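Section 4. Recording Demonstrations with the Vorley Hand-Held Grippers
Revision date: 2023-01-09

4.1 Purpose

The operator teaches the Vorley controller a pick-and-place task by carrying it out with a pair of hand-held grippers. The controller tracks the marker cube on each gripper and stores the path of both hands together with the opening of the fingers. Complete Section 3 (Calibration) before starting.

4.2 Before Recording

1. Clear the work surface of everything that does not belong to the task.
2. Inspect the marker cubes. All printed faces must be clean, flat, and free of tape or labels.
3. Connect the recording unit to its power adapter and wait for the display to light.
4. Route cables away from the area where the operator will stand or turn.
5. Open the Toron console and create a new session. Enter the task name exactly as it appears on the task sheet.

CAUTION: Do not lift a gripper by its marker cube. A cube that has shifted on its mount must be recalibrated before further use.

4.3 Recording a Demonstration

1. Hold one gripper in each hand, with the fingers pointing forward and open.
2. Hold both grippers still over the work surface until the console reports "Ready."
3. Press Start. The session counter advances by one.
4. Move toward the object at an even pace. Keep at least one face of each cube in view of the camera.
5. Close the fingers on the object fully before lifting. Do not push or drag it into position unless the task sheet calls for it.
6. Place the object, open the fingers, and draw the gripper straight back.
7. Return both grippers to the starting position and press Stop.

Small items should be gripped between the fingertips, and the idle hand should remain in view throughout. 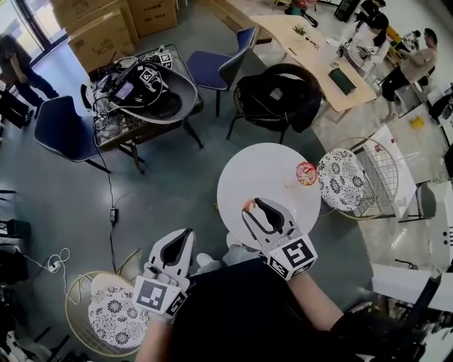
Between demonstrations, change the starting position of each object by at least one hand width. Sessions in which every object starts from the same spot are rejected during review.

NOTE: A single demonstration may not exceed 600 frames. Longer tasks must be divided into stages and recorded under separate names.

4.4 Ending a Session

1. Select Close Session and wait for the upload bar to clear.
2. Delete any demonstration in which an object was dropped, unless the task sheet requests failed attempts.
3. Switch off the recording unit and return the grippers to their case with the fingers closed.

4.5 Error Codes

802: Marker lost for more than nine frames. Discard the demonstration and repeat it.
1,250: Session storage is full. Upload and close the session before continuing.

For any other code, contact Flavidden Technical Support and have the session name available.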